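Front-End Developer, Shopify Storefronts
Hellberg
Remote or in our Tellthorpe office
Full time
Team: Storefronts
Reports to: Titilayo Etim
Applications open until the end of May

About us

Hellberg builds and looks after online stores. Most of our clients are small and mid-size makers who sell things people get attached to: tea, knitting yarn, bike parts, board games, a very serious line of garden shears. We have 19 people on staff, split between design, development and email marketing, and we have been doing this long enough that a few of our first clients are now on their third site with us.

We are looking for a front-end developer to join the Storefronts team, and we are excited about it! The last year has brought in bigger catalogs and more interesting problems, and we would love to have another pair of hands before the fall rush gets going.

What you would be working on

Your first big project would be Omoregie, a specialty grocery importer moving off a store they have outgrown. The catalog is 1,607 products, many of them sold in several pack sizes, and the current category pages are slow enough that customers write in about them. Design is finished for the home page, the product page and the cart. Search and the gift box builder are still wide open, and you would have a real say in how they turn out.

After that, you would split your time between new builds and Storkar, our in-house theme. Storkar is the starting point for nearly every store we launch. It has 48 sections that merchants can drag around and fill in by themselves, and some of them are lovely and some of them badly need attention (the image carousel, we are looking at you). If you like cleaning up a codebase and seeing the results show up on a dozen live stores, you will have a great time with it.

A normal week might have you:

Building new theme sections from a designer's file and writing the short help text that goes with them
Tracking down why a product page takes so long to load on an older phone
Sitting in on a client call to talk through what can be done by launch and what should wait
Reviewing a teammate's code, and having yours reviewed
Fixing keyboard and screen reader problems in menus, filters and checkout forms

What we are hoping you bring

Solid HTML, CSS and JavaScript, including the kind you write without a framework
Experience with Liquid, or with another template language and the will to pick up Liquid quickly
At least one online store you helped build or maintain, of any size
Care for accessibility
Clear writing - we are spread out, so a lot of our talking happens in tickets and comments

It would be nice, but you can absolutely apply without it, if you have worked with subscriptions, multiple currencies or stores in more than one language. Two of our current clients need all three.

We don't ask for a degree. People on the team came to this from print shops, teaching, a call center and a bakery, and it has made us better at talking to clients.

How we work

Our core hours are 10 a.m. to 3 p.m. Eastern, and the rest of the day is yours to arrange. Each developer has no more than two client projects going at once. We don't launch stores right before a holiday weekend, and we turn down work that would make us. 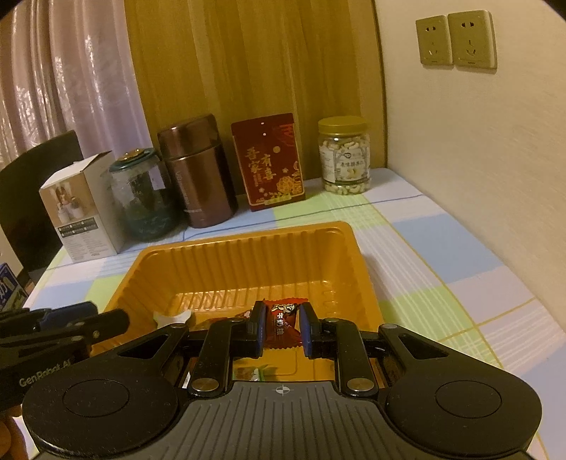

Everyone gets one afternoon every other week for learning, and you choose what goes in it. Kelechi Nwankwo used hers to rebuild our product filters from scratch, and they now ship with the theme. Someone else is working through a course on typography. There is no report to write afterward, though we do love a show-and-tell when people feel like giving one.

Pay and benefits

The salary range is in the application form, along with the steps between levels, so you can see where you would start and what comes next. We offer health, dental and vision coverage from your first day, a retirement plan with matching, four weeks of paid vacation plus public holidays, 12 weeks of paid parental leave and a budget for your desk, chair and screen at home.

How to apply

Fill in the form on our careers page and attach a resume. In place of a cover letter, please send us a link to a page or feature you built and a few paragraphs on what you would change about it now. It can be old, and it can be small!

Titilayo reads every application and will write back either way. If we move ahead, you can expect a half-hour call, then a paid exercise done on your own time, then a longer conversation with two people from the team. We send the questions for that one the day before.

If you need anything set up differently for the call or the exercise, tell us in the form and we will sort it out with you.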